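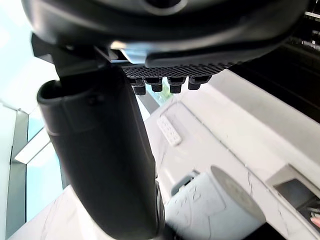 A small silver bracket beside black mesh.

Itby shared building to get new hours and lower desk rates

The Lebrun building in Itby will stay open later in the evening starting in February, and the price of a shared desk will go down for small firms that sign up for a full year. The changes were announced to tenants in January 2022 by Vustodine, the company that manages the building.

Under the new plan, a shared desk on the second floor will cost $345 a month on a yearly contract. Month-to-month renters will keep paying the current rate. A closed office for up to two people will be offered at $1,365 a month, with heat, internet and mail handling included. Parking is still billed separately.

Evening access will run until 10 p.m. The front door now locks at 7, and tenants who work later have had to ask for a key in advance. Key cards will replace the keys. Each tenant gets two cards at no charge, and lost cards will have to be paid for.

"We had people leaving in the middle of a job to get out before the door locked," said building manager Farzad Mazandarani. "The later closing was the thing they asked for most."
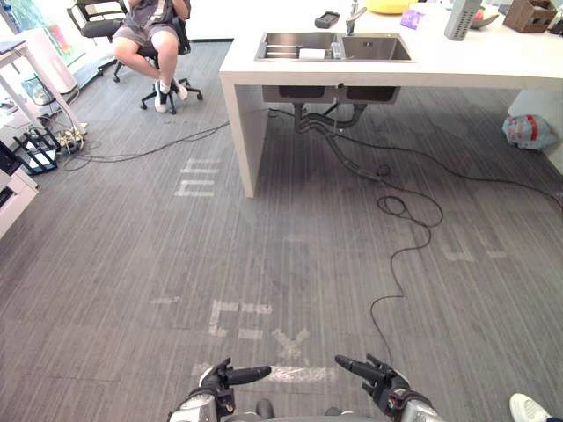 White tape marks on the gray striped carpet near a counter.

Mazandarani said the company also looked at opening on Sunday mornings but dropped the idea for now. The cleaning crew works then, and the contract with Gestden, the cleaning firm, runs through the end of the year.

Meeting rooms will be booked online instead of on the paper sheet by the elevator. Bookings are limited to three hours at a time, and a room that is still empty 15 minutes after the start time can be taken by someone else. The large room on the ground floor will remain available to outside groups in the evening for a fee.

Current tenants do not need to sign anything to get the longer hours. Those who want to move to the yearly rate should contact the building office before their next bill is sent out. New cards can be picked up at the office during the last week of the month, and the old keys must be handed in at the same time.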